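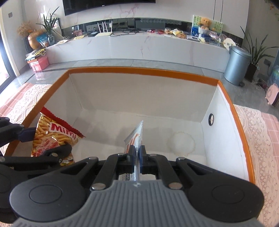

4.2 Packing order and the snack box

Figure 3. Mixed snack packets at an open box with white inner walls and an orange rim. A slim white packet is held upright, its crimped end uppermost; the tilted bag at left carries the name MiMi.

The advice to pack rigid goods first and crisp goods last is repeated in almost every household and retail guide we consulted, usually without a source. Szilágyi and Patwary give it the status of a rule, and the Odimness handling notes print it in bold. We were less convinced. The rule assumes that goods sort cleanly into rigid and crisp, and a shared snack box of the sort used in lunchrooms seldom obliges.

Figure 3 illustrates the difficulty. The slim packet, seen nearly edge-on, offers very little width and would stand happily in a gap along a wall. The bag of fries-style snacks has a broad printed face and leans. A packer following the rule to the letter has no instruction for either of them, as neither is rigid in the sense of a tin or a jar. What matters in practice is profile, and profile is absent from the published advice.

Our log covers 907 packets placed over the course of September in the Stovholm lunchroom. Two coders, Parsons and Fairclough, recorded the orientation of each packet on entry (flat, leaning or on edge) and whether it was later shifted to make room for another. Of the 907, 116 were shifted at least once. Packets that went in on edge were moved less often than those laid flat, and the difference held for both coders. We do not make much of it. The people filling the box knew it was being logged, and some of them had strong opinions on chip bags before we arrived.

The claim that leaning bags "waste" space deserves the same caution. Naylor bases it on 1,785 packings, a respectable number, but all of them used pillow bags of one size from one supplier, Surdu. Mixed packets behave differently. A leaning bag leaves a wedge of room behind it, and a narrow packet can often use that wedge. Whether the saving survives a week of people rummaging for their favourite flavour is another matter — our log stops at the moment of packing and cannot settle it.

Seals raise a smaller point. Both packets in Figure 3 have serrated ends, and it is sometimes said that such edges catch on neighbouring film and tear it. We looked for tears and recorded none. Coders were not asked to open the packets or test them for leaks, however, so pinholes would have escaped us. The Zemby trial, which did report tearing, used a much thinner film and should not be read across to ordinary grocery stock.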